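Mon 4 September

The arm came first, then the bench it was meant to live on, and the simulator last of all. "Which is backwards," says the builder of Terkon, a home-made robot arm that has been taking shape all summer in a shared workshop called Pasichnyk. "If I did it over, I'd have the virtual one running before I bought a single screw."

Terkon is the name painted on the base. The arm has a two-finger gripper and a control box that used to hold a stereo amplifier. The builder, who works days in a print shop and asked to go without a name here, spends most evenings at Pasichnyk and pays for a shelf, a locker and a share of the big bench by the window.

"I wanted something that could pick a part up and put it down in the right place," the builder says. "That's all. It sounds so small! And then you start, and it's the biggest thing you've ever tried."

The first version did move. It moved beautifully, the builder says, right up to the evening in August when it drove its fingers straight down into the bench and stripped a gear in the wrist. Replacing the gear meant 12 days of waiting for the mail. During those 12 days a simulator called Nurura went onto an old laptop, mostly out of impatience.

"I thought it would be a toy, something to poke at until the gear came. By the second night I was hooked. You can crash the arm as hard as you like and then you press a key and it's fine again. I must have smashed that poor thing into the table all night long, just grinning."

Getting a believable arm into Nurura took longer. The link lengths had to be measured with calipers and typed in one by one, and the joints had to turn the right way. For one whole weekend the elbow bent backwards. The builder still has a recording of it and plays it for anyone who stops by the bench.

The part that brought the most excitement was the view from the wrist. In Nurura you can place a virtual camera wherever you want, and the builder put one behind the gripper, looking out past the fingers. 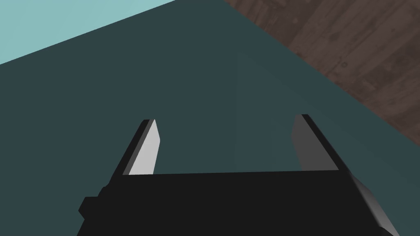 "Once I was looking from down there, I finally understood what the arm was up against," the builder says. "From the side, standing at the bench, everything looks easy. You see the hand, you see the part, you think, well, just go left a little. From the wrist you lose all of that. A big plain surface gives you hardly anything to judge distance by. I had a lot more sympathy for my own code after that."

The code is a set of scripts that the builder calls Rerport, after a typing mistake in the first file name that never got fixed. Rerport reads the camera view, works out where the fingers should go, and sends the joint angles to the arm. It can talk to the simulated arm or the real one, and switching between them takes one line in a settings file. That one line is the thing the builder is proudest of.

"I changed the line, I hit enter, and the real arm did what the fake arm had just done. Same motion! I yelled so loud that the people over at the lathe shut it off and came running."

Nothing about the simulated world is fancy. The builder picked flat colors and left most of the surfaces bare, and the shadow quality is turned down low to keep the laptop from choking.

"People see it and ask when I'm going to make it pretty. I don't care about pretty. I care about whether the fingers are lined up."

Lining up the fingers has taken most of the last few weeks. Tall, thin parts are the hard ones. Come in a hair off to one side and a finger nudges the part before the other one gets there, and then it leans, or it goes over.

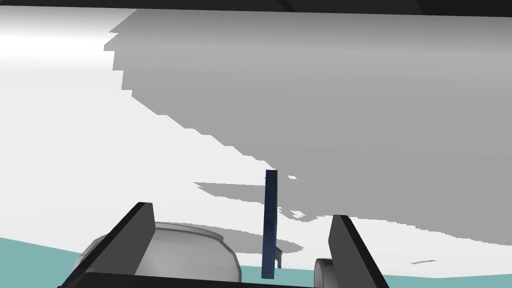
"So now I make it slow down for the last bit," the builder says. "It comes in quick, it stops, it takes another look, and then it creeps. It's kind of like watching a cat. And the shadows were driving me nuts — the code kept taking a dark edge for part of the object. I ended up moving the light around at random between runs, so Rerport had to learn to live with it."

Each change to the approach gets a batch of 100 runs overnight. The laptop sits on the locker shelf with the lid open and a note asking people not to close it. In the morning there is a log to read over coffee. The total on the day we talked stood at 2126 runs, and the builder had read every one of the logs.

"I know, I know. But I love reading them. You start to see the same mistakes coming around, and you think, oh, it's you again."

The money side has stayed modest. Parts for Terkon have come to 282 dollars, the new gear included, and the amplifier case was free from the scrap bin. The laptop was already in a closet at home.

What would the builder tell someone who wants to start?

"Put the simulator on tonight. Don't wait for parts. And measure your links twice — I had one wrong by the width of my thumb and I blamed the software for a week."

The real arm is back on the bench with its new gear, and a strip of foam is taped down where the old crash left a dent. The next job is a better mount for the wrist camera, which at the moment is held on with two zip ties. Terkon runs most weekday evenings, and anyone at Pasichnyk is welcome to pull up a stool and watch.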